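3. Materials and table layout

3.1 The tray

The pocket survey in Section 2 showed that small household items spend part of the day in an intermediate place before they are put away. In most of the homes visited this was a shallow open container near the door or on a worktop: a dish, a lid, a baking tin, or a tray bought for the purpose. We call this the holding container. The present section sets out how the holding container, the storage containers and the items were chosen, and how they were laid out on the table for the sorting sessions.

The holding container was a pale green plastic tray, rectangular, with rounded corners and a low raised rim. Deep containers were ruled out after the pilot. When items were placed in the deeper Osteck bin, participants stirred the contents before choosing, and the first item handled depended largely on what had come to the top. A shallow tray lets items lie side by side, so that all of them can be inspected before any is touched. The low rim keeps round items from rolling on to the table and can be cleared without lifting the wrist very far.

Colour was considered at the same time. A white tray on the white table was difficult to tell apart from its surroundings under even overhead light, and participants in the pilot sometimes set items down on its edge. Pale green gave a visible boundary and did not match either of the storage baskets. The floor of the tray reads as a slightly darker and more muted green than the rim, which helps further in showing where the flat area stops. The plastic has a mild sheen, and marks show on it. Small specks on the floor of the tray were not treated as a fault in the set-up, but the tray was wiped at the start of each block.

The tray was not fixed to the table. Participants were told that they could turn it or pull it towards them, and its angle was left free between sessions. A strip of bare table was kept between the tray and the nearest basket so that an item put down beside the tray could be scored separately from one put into storage.

Figure 3. The holding tray with nothing in it, lying diagonally on the white table. Part of the orange-tan basket is at top right, separated from the tray by a narrow strip of table.

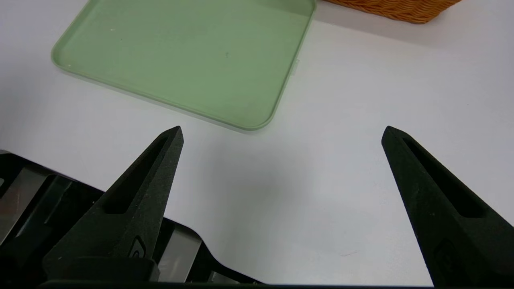

3.2 The storage baskets

Two woven baskets served as storage. They are rectangular, of the same shape and size, with slightly flared sides and a rolled rim. One is dark brown, close to black, and the other is orange-tan. Using a matched pair removed capacity and ease of access as reasons for choosing one over the other, so that any preference could be put down to colour, position or the meaning the participant had given to the basket.

The baskets carried no labels. Earlier work on home storage has generally used labelled bins, and the usual measure is then the rate of correct placement. Our interest was in how people divide a mixed handful when no division is supplied. Participants were told only that the items in the tray should be put away in the baskets, and that anything they did not wish to put away could stay where it was. The word "sort" was avoided in the instructions.

Both baskets stood near the back edge of the table with a gap between them. The gap was wide enough to set an item down in, and a few participants used it in that way. Their items were scored as unplaced. Woven sides have one drawback that should be recorded: thin items such as hairgrips and keys can catch in the weave. Items of this type were withdrawn from the set after the first block and are not included in the totals below.

3.3 The items

The item pool was drawn up from the contents of holding containers in 24 households. After removal of food, medicines, money and papers bearing names or addresses, 151 items remained in the pool. Each was given two descriptors, one for its usual room and one for its usual kind (care, play, carrying, decoration, kitchen, other). Descriptors were assigned before the sessions began and were not shown to participants.

A tray load consisted of four items. Loads of six were tried and gave crowded trays in which items lay on top of one another, which brought back the difficulty met with the deep bin. With four, every item could rest on the floor of the tray. Each load was made up to contain at least one item with an obvious home, at least one without, and a spread of shapes, so that no load could be divided by size alone.

Load composition followed the Cheetham procedure described in Section 2.4, with one change. The original procedure forbids two items of the same main colour in one load. We kept that rule for the items but did not extend it to the containers, and an item could therefore be close in colour to the tray or to a basket. This point is taken up in 3.5.

Figure 4. A four-item load in the tray, with the dark brown basket to the left and the orange-tan basket to the right. 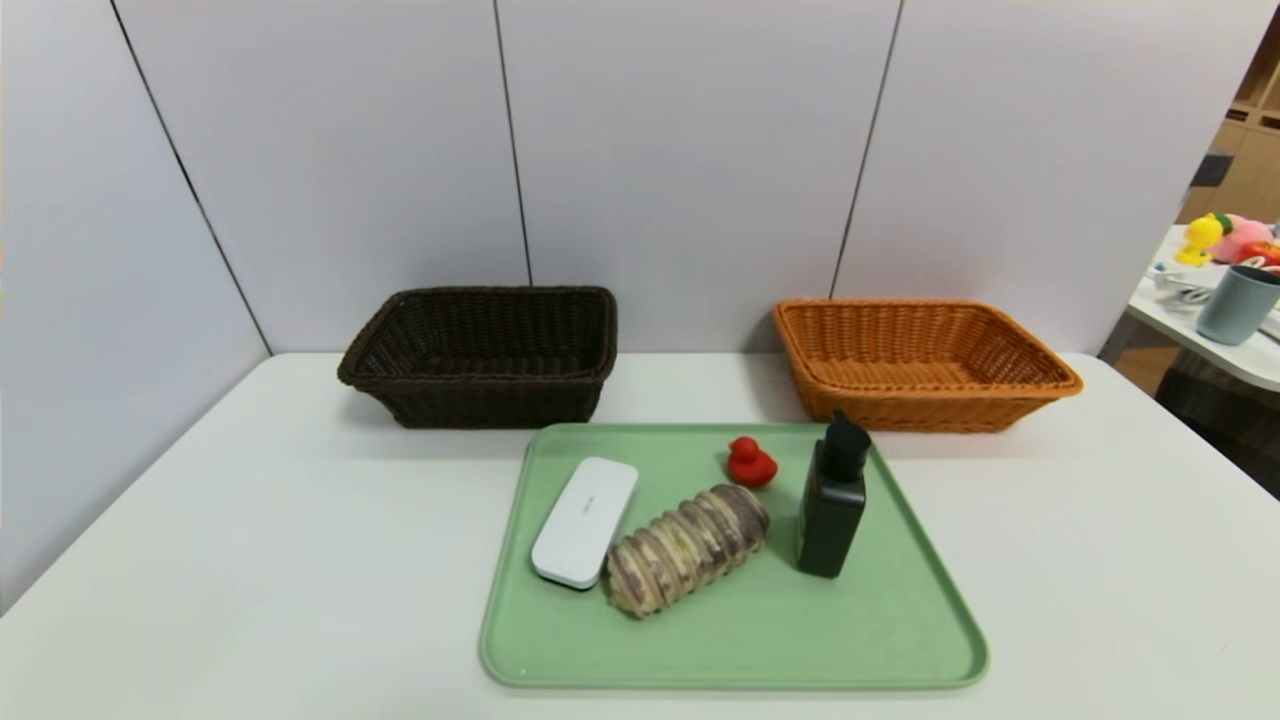

Womex Household Storage Group, Pevmont
Section text and figures prepared by the group

3.4 A worked load

The load in Figure 4 is typical of those that gave divided results. It comprises a white rounded case with a glossy top and a small grey logo, a ringed cylindrical object resembling a taro root, a small red rubber duck and a matte black pump bottle. The case lies diagonally on the left half of the tray with the root just to its right. The duck is behind the root, near the far rim, and the bottle stands on the right side.

Two of the four items, the bottle and the duck, can be given the same room without much effort. Participants who sorted by room tended to move these two first and to put them in the same basket. Participants who sorted by kind separated them, treating the bottle as a care item and the duck as a toy. The white case was generally treated as something carried on the person, but its contents were a matter for guesswork, and participants were not permitted to open it. Several said aloud that it might be for glasses; others took it for the case of a small device. The choice made no difference to the basket selected.

The root-shaped item was the most difficult. Its ridged surface, in beige, cream, mauve and brown, led some participants to take it for food and others for an ornament. It was often the last to be moved and was left in the tray more often than any other member of the load. Items of uncertain identity behaved in this way throughout the set. We use the term "remainder item" for an item that is still in the holding container when the participant declares the task finished.

Orientation was recorded for items with a clear front or long axis. The long axis of the root, the direction of the pump nozzle and the facing of the duck were noted before the participant sat down. No attempt was made to standardise them, as the households survey had found no regular orientation in real holding containers.

3.5 Scoring

Each movement of an item from the tray to a basket was scored as one placement. An item moved to one basket and later transferred to the other was scored by its final position, with the transfer logged separately. The full set gave 373 placements. In addition there were 62 remainder items, which were entered in the record with their descriptors but excluded from the comparison between baskets.

For each load, the pattern of placements was compared with the division expected under three rules: by room, by kind and by colour. The colour rule assigns darker items to the dark basket and lighter or warmer items to the orange-tan one. Under this rule the black bottle in Figure 4 goes to the left, and the duck to the right. Where two rules predicted the same division the load was marked ambiguous and contributed to neither.

Left and right were not balanced within a session. The dark basket stood on the left throughout a block and the pair was exchanged only between blocks. A stronger design would exchange them after every load. We judged that doing so would draw attention to the baskets and might encourage participants to look for a rule that they would not otherwise have used, but the effect of position within a block cannot be separated from that of colour in these data.

3.6 The surroundings of the table

The main table is white and stands against plain pale panels, which form a corner on the left. The vertical seams between the panels were used as reference lines when the baskets were returned to their places. A second white table is on the right, with further household objects on it, among them a grey-blue cup and two plush toys, one yellow and one pink with a green top. Light wooden shelving is beyond.

The second table was left in view. A fully screened table would have been easier to describe, but storage decisions at home are made within sight of other belongings, and the pilot gave no sign that participants attended to it for long. Glances towards the second table were logged where the observer noticed them. They were most frequent during loads containing a toy, and in the debriefing two participants said that they had wanted to put the toy "with the others". Neither did so. Their loads were retained, and the corresponding items are marked in the supplementary table.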